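About Landeg Fertility Counseling

Landeg is a small counseling practice for people who are trying to have a child and finding it hard. We see couples, single people, and anyone considering donor eggs, donor sperm or surrogacy. We are not a medical clinic. We don't run tests or prescribe medication, and we work alongside whichever doctor you already have.

Rekha Joseph opened the practice in Aldale after several years as a counselor on a hospital fertility unit. Appointments there were short and mostly went to the partner having treatment. She wanted a place where both partners could be seen, together or separately, and where men with a fertility diagnosis could talk to someone who knew the subject.

Our work

Individual and couples sessions last 50 minutes. Most people come every other week during treatment and less often afterward. We also offer the counseling session many clinics require before donor treatment, and we can send a written summary to your clinic if you ask us to.

The men's group meets in the evening twice a month. A separate group for people who have stopped treatment starts each November and runs through the winter.

Fees

The first visit is $200. Couples pay the same as individuals. A limited number of reduced-fee places are open to Aldale residents, and you can ask for one when you book.

Finding us

We are at 300 Bastel Street, on the second floor. There is an elevator at the rear entrance and parking behind the building.

Page updated 6 March 2025

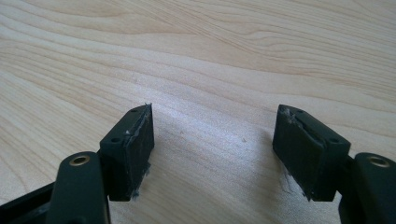
Light wood tabletop, close up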